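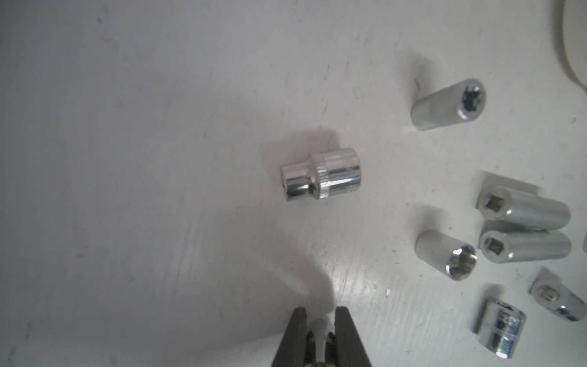

About Rollar

Rollar is a research group working on grasp selection for small metal parts. We are part of the Birhane engineering school and share a workshop and a test bench with the Bovent tooling laboratory.

What we study

Polished parts are hard for depth sensors. A chrome socket lying on its side on a white table returns few usable depth points, and glare on the table surface adds false ones. Our method, Clestska, leaves depth out of the final approach. It takes colour views from a camera at the wrist, estimates the long axis of each part from its outline and shadow, and closes the fingers across that axis.

How we test

The test set is made up of sockets of mixed length and finish: satin and mirror-polished bodies, knurled bands, square-drive, twelve-point and Torx-style ends. Parts are scattered by hand and are not sorted or aligned beforehand. The table is not repainted between runs. Scratches and wipe marks are left in place, as they would be on a shop bench.

A trial counts as a success if the part is lifted clear and held for 12 seconds. Slips after that point are logged separately.

Results so far

In the July series we ran 266 trials, of which 226 were successes. Of the 40 failures, 24 involved short sockets, where the outline gives a poor estimate of the axis. Two-stage sockets are also a known weak point: the method tends to grip the wider end, and the part tilts when lifted. Work on both cases continues.

Access

Trial logs and the scoring sheet are available on request. Bench visits are on Wednesday afternoons during term and must be booked through the school office.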